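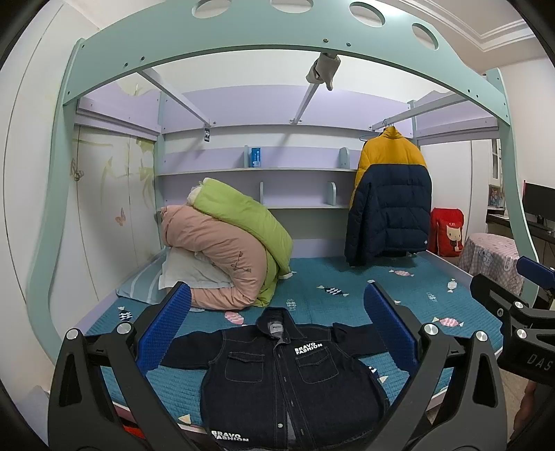
Folding a jacket is a job most people do without looking. For a robot it is still hard, and Elaheh Karimi's group at Harnex has spent 14 months on it.

The group's method does away with the robot for most of the work. A person holds a gripper of the kind the robot would use, with two fingers and a camera, and does the chore by hand at home. The camera records what the fingers do and what the cloth does in reply. A policy is then trained on the recordings and moved to a pair of arms in the lab.

Karimi's earlier project, Brumari, used remote control. An operator drove the arms with a joystick rig, and a good day gave her 5 usable folds an hour. Most of those came from one table with one gray shirt on it. The policy learned the table well. When the shirt was put on a bed, it grabbed the blanket.

The new set was recorded in bedrooms, on the beds people sleep in. A denim jacket goes down on a printed mattress pad, with the pillows and comforters pushed up to the far end, and the folding is done there. Denim was picked for its weight. It holds a crease, but the layers at the collar and the pocket flaps are thick, and a finger that closes a little too high comes away with only the top one.

Sleeves caused the most trouble. In early training the policy treated a sleeve as part of the body and tried to fold both at once. The fix was to add recordings that begin with the sleeves in different positions, and to label the moment each finger makes contact. The group now has about 700 jacket recordings.
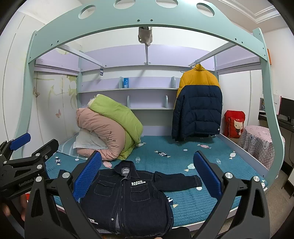
Digby Tawhiri has read the group's draft and is not convinced that bedrooms are what made the difference. He would like to see the same number of recordings made on a plain table, with the same contact labels, before anyone credits the furniture. Karimi agrees the comparison is missing. It is planned for October.

In lab tests so far, the arms finish the jacket in 4 tries out of 5. The failures nearly all come at the second sleeve, when the first has slid back out from under the body.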